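My diary » The house » 1/7/26

Clearing the bathroom, second try

I have postponed this entry for many days. In October I made a promise to myself that the old cupboard in the bathroom will be empty before the new year. It was not empty. It was more full, because in autumn I bought things at Dornholm, where there is a low price on everything for the house, and a low price is dangerous for a person like me.

So this morning I got up early, drank my coffee standing, and took everything out. I put an old sheet on the floor of the hallway and laid all the things there. Then I was a little ashamed. I had four bottles of the same shampoo, all of them opened. There was a bag of cotton from the time when I still lived in Gotia, and a soap that smelled of nothing anymore.

The cupboard itself is a Skadero, the narrow model, and one shelf has always been crooked. I paid 460 for it when I moved in and I thought then that it was expensive. Now I see that the door still closes well, so I will keep it. I washed the inside with warm water and vinegar. The smell of vinegar is still in the hallway while I write.

The most difficult part was the small things. With a big thing you know quickly if you want it or not. With a comb you can stand five minutes. I had a whole drawer of combs, clips, rubber bands and brushes, and under them were toys for the bathtub, from the years when there was a child in this home every weekend. I did not expect to find them. I sat down on the edge of the bathtub and did no work for a while.

My rule was simple — if I did not use it last year, it goes. I broke the rule with the toys. I kept two of them and put them on the window, where they look quite cheerful. The others I washed and put in a bag for the second-hand place in Weidemann. They take toys if they are clean.

For brushes I learned a good way. First I pull out the hair with the end of a comb, then I put the brush in warm water with a little shampoo, and then I lay it on a towel with the bristles down. It must lie like this until the evening, or the water stays inside. I washed three in this way and threw away one whose handle was broken.

In the afternoon I rested with tea and glued one picture into this page. There is a brush in it, and something light green.

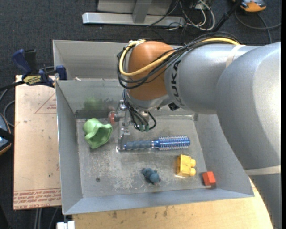 Blue round brush and light green cup-like toy, in the metal bin.

The blue is a nice color. My own round brush is black and you see every bit of dust on it. Perhaps I will buy a blue one when the black one is finished, but not this month. This month I buy nothing for the bathroom, I have written it also on the calendar in the kitchen.

At six I put everything back. One shelf is for the hair, one for the teeth and medicine, and the top one I left free. I am curious how long it will stay free. The bag for Weidemann stands by the door, and it is heavier than I thought.

Tomorrow the towels. I have too many of these also, and the old yellow ones are so thin that I can see my hand through them — but they dry very well, so I do not know yet.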